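Shared laundry in Nalarstead stays open through the winter

The shared laundry on Pagano Street in Nalarstead will not close in August as planned. The town and the housing company Stovano agreed this week to pay the rent together for 6 more months.

The laundry serves 146 homes, and most of them have no space for a washing machine. In spring, Stovano informed the tenants that the old water pipes were too expensive to repair. After this letter, 926 people signed a request to keep the place open.

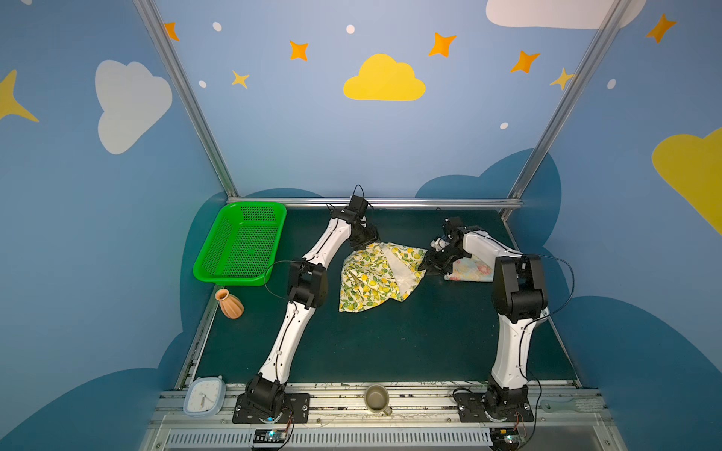
The pipes will be changed in two steps, so that half of the machines can always be used. During the work the opening hours are shorter, from 7 in the morning until 4 in the afternoon. On Saturday the laundry stays open until 8 in the evening, as before.

The price of one wash does not change. Drying becomes a little more expensive, and the tenants will find the new price list at the entrance.
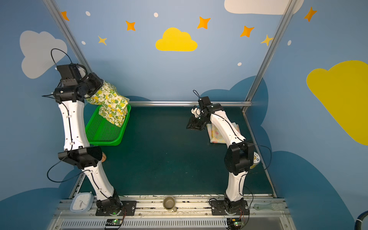 The repair is given to Joltusent, a local plumbing firm that also renewed the heating in the town library. The firm expects to use around 1,000 meters of new pipe in the laundry and in the cellars next to it. Some cellars must be emptied before the work starts, and the tenants will receive a letter about it. 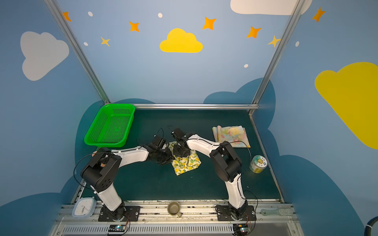 One tenant from the upper end of Pagano Street told us she is glad about the decision, but that six months is a short time. She would like the town to promise a solution for families with small children, who wash almost every day and cannot carry everything to the next district by bus.

The town says it will discuss a longer contract when the first step of the repair is finished. Stovano did not want to comment on the rent after the winter. 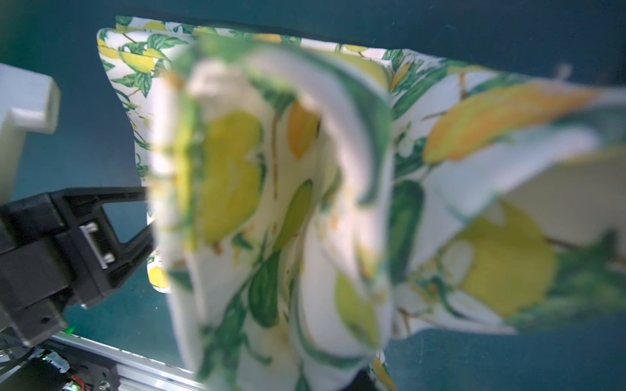 Do tenants need to book a time during the repair? Booking is necessary only on weekdays, and it is done on the paper list beside the door. Old laundry cards stay valid.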